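Lornum Coat Stand

Standing coat rack in polished brown wood, by Hirura

The Lornum is a pole with pegs on it. We have tried to write something grander and been talked out of it by Zeeshan Warraich, who runs our hallway range and thinks coats should be hung up and then not discussed.

Still, a few things are worth knowing before you part with your money. The Lornum is tall. It suits a long winter coat, which on a shorter stand ends up sweeping the floor for you. The pegs are rounded wood, so they won't leave a little point in the back of a jumper, and they branch off the pole at different heights. Children get the low ones. Visitors will take whichever one you were about to use.

The pegs also take ordinary clothes hangers, the wooden sort with a thin metal hook. Use hangers for jackets with any shape to the shoulders, and for shirts that are clean enough to wear again but have lost their place in the wardrobe.

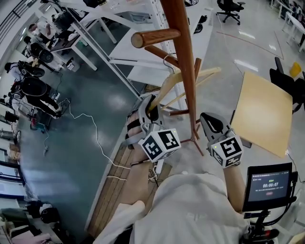
Scarves can go straight on the peg. So can bags, up to a point, and the point is usually a laptop. If you must hang something heavy, hang something else opposite it. The slender legs splay out at the bottom to keep the whole thing upright, and they do it well on a hard, level floor. On thick carpet the stand may lean a little. Turn it until it leans towards the wall and call that its front.

Putting it together

The pole comes in sections that screw into one another. Fit the legs first, with the bottom section upside down on a rug, then turn it over and add the rest. Pegs go in last, by hand. Please don't use a hammer. Cristóbal Retamal in our repairs room can tell from the state of a peg when someone has, and he will mention it in the covering note.

After a week or so in a heated room, give each peg another quarter turn.

Looking after it

Dust it with a dry cloth. A damp one is fine for marks, provided you dry the wood afterwards. Dripping raincoats are better off over the bath until they stop.

Ordering

Product code: 3847
Colour: brown
Supplied: flat, in one long box
In the box: pole sections, legs, pegs, instruction sheet
Not in the box: hangers, coats
Spare pegs: sold in packs of 4, code 3265

Spare pegs are cut to match the Lornum only. They will go into the older Ruvomura stand if you push, and then they will not come out again.

Orders placed after 2 December 2024 will be sent from our Fuentealba warehouse. Returns are accepted unassembled, in the original box, which you should therefore keep somewhere until you are sure.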